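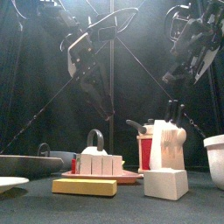 4.2 Setting up and looking after the cell

The Motlow cell was built by Damián Escobedo and Tonantzin Ponce in August and was in regular use by the end of that month. It consists of a black table inside a tall frame hung with dark fabric, with an arm at either side reaching in over the work area. The fabric covers the walls and the top. It was chosen after early trials in an open room, where passing people and changes in daylight showed up in the recordings and made sessions hard to compare.

Both arms carry a two-finger parallel gripper. The arms were bought as kits from Bronotix and assembled in our own workshop. The two differ slightly in their history: the left arm has had its wrist bearing changed once, and the right arm still has all of its first parts apart from the finger pads. Spare pads are cut from sheet supplied by Pagano and kept in a drawer outside the enclosure, together with the hex keys, thread lock and a feeler gauge.

The table was levelled first and the arms fitted afterwards. We had tried the other order and found that tightening the table fixings moved the left base enough to spoil the calibration. Each base was then bolted down, its bolts marked with a paint pen, and the arm driven slowly through its full reach with the gripper closed. Any contact with the frame or the overhead wires was noted and the joint limits were brought in to match. This took most of a day for the pair.

Cable routing caused more trouble than any other part of the build. The gripper cables have to follow the last joints without pulling, so a loop is left at the upper end of the arm. In the first version the loop was too short and the connector worked itself out of its socket during long reaches across the table. In the second it was long enough to catch on taller objects. The present length was found by trial, and we now set it against a strip of card cut to size.

Objects are laid out by hand before each run from a set of toy kitchen items. Pans, a tray, a plate and a bowl are the usual larger pieces, with toy food placed in or beside them. Taller items such as the kettle and the knife block need extra care, as a gripper that clears the tray easily can still strike a handle on its way in. For this reason the operator moves both arms by hand above the layout before power is applied to the joints.
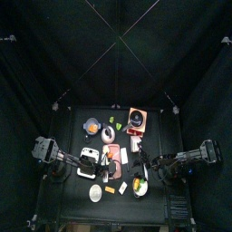

Figure 5. The cell with a kitchen layout in place, showing both arms and the crossed wires overhead.

A short check is made at the start of each working day. The operator looks at the paint marks on the base bolts, presses each cable connector home, wipes the finger pads with a damp cloth and closes the grippers on the feeler gauge. The wires above the table are pressed lightly to see whether they have gone slack, and the fabric is pulled straight where it has sagged. Both arms are then sent to a fixed pose over the table and the joint readings are compared with those of the day before. A difference in any joint larger than the limit in the log means that the arm is calibrated again before use.

Over the period covered by this paper the cell recorded 607 runs. Stops were logged by Rajkumari Nishad and Consuelo Cuautle, who also carried out most of the repairs. Of the stops that needed a tool, eight were put down to cable faults, all of them on the left arm and most from before the loop was lengthened. Worn finger pads were the next most common cause. We had planned to replace pads on a fixed schedule, but wear depended heavily on the objects in use, and in the end they were changed when the gauge showed play.

The longest stop began on 2019-02-08, when the left arm failed to hold its pose under power. Evaristo Zepeda traced the fault to a cracked wrist bearing. The part had to be ordered through Jeto and the cell stood idle for 23 days – the right arm could have been used alone, but our tasks call for both. After the repair the left arm was calibrated twice, once straight away and once after a day of light use, when the readings had shifted a little. A spare bearing has been kept in the drawer from then on.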